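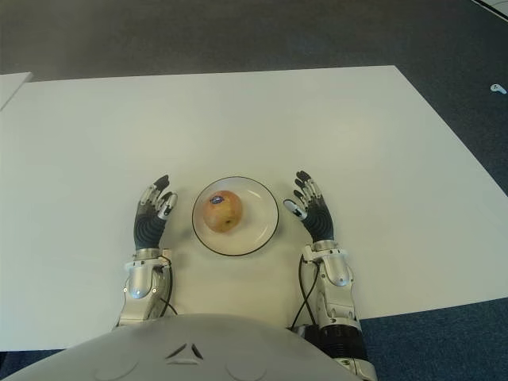
About Mirkero

Mirkero is a plain-language editing firm in Numden. People send us documents that were written to be read, and that no customer has managed to read, and we send them back shorter. We do strata by-laws, insurance letters, school enrolment packs, council notices, staff handbooks and the small booklets that come with hot water systems. We have done one wedding program, as a favour, and won't be doing another.

We started out in two rooms above a key cutter on Mahmoud Street. The first job was a parking policy for a bowls club, 64 pages long, for a car park with nine spaces. The finished version fits on a sign. The club was pleased, apart from the member who wrote the original, who still crosses the road when he sees us.

Since then we've edited 2,646 documents. We know the figure because our invoicing software insists on telling us, along with how many of them were paid on time, which we'll keep to ourselves.

What we do

You send the document. An editor reads it all the way through, often the first person to do so in years, and rings you with questions. They'll be annoying questions. Who is "the relevant party"? Is clause 14 the same as clause 31, or did somebody fall asleep? What happens if the tenant doesn't return the form? In our experience the answer to that last one is usually nothing, and the form can go.

Then we rewrite it, and a second editor who hasn't met you marks up the first editor's work in green. Relations in the office are cordial.

Every draft is tried on readers before it comes back to you. They sit down with the thing, we ask them to find the excess on a burst pipe or the date the fees are due, and we keep our mouths shut while they look. Keeping our mouths shut took some training.

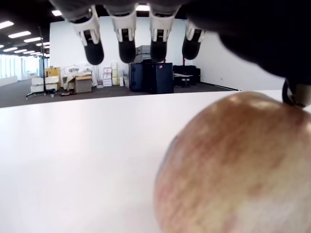 Hand and apple, up close.

The Skindevska course

Twice a year we teach. The Skindevska course runs over three mornings and is meant for people who write letters for a living and have begun to suspect it. It takes its name from the first house style guide we used, a typed thing in a ring binder that came with the filing cabinet. The binder lists 147 words its author couldn't stand. We've dropped a few (it was hard on "nice") and added "going forward", "learnings" and "reach out", so the total has held up rather well.

You'll need to bring a piece of your own writing that you're not proud of. If you're proud of all of it, bring whichever piece is longest. Morning tea is provided and lunch is up to you, although the bakery downstairs from the old office still does a decent sausage roll and it's a five-minute walk. The next course is in October. Places go early, mostly to local government.

What we don't do

Essays for students. Apologies on behalf of politicians. Anything described in the first email as "just needs a quick polish", until we've seen it and had a chance to lie down. We don't write slogans either, though we're happy to take the full stops out of yours.

We're not lawyers. When a sentence has a legal job to do, your solicitor checks our version, and we've had some long and surprisingly enjoyable afternoons arguing over "shall".

Getting in touch

Write to us through the contact page and tell us what the document is, who has to read it and when you need it back. If the true answer to the last one is yesterday, say so. We charge by the page, counted before we start, having once charged by the page counted after.

Page last updated April 2025.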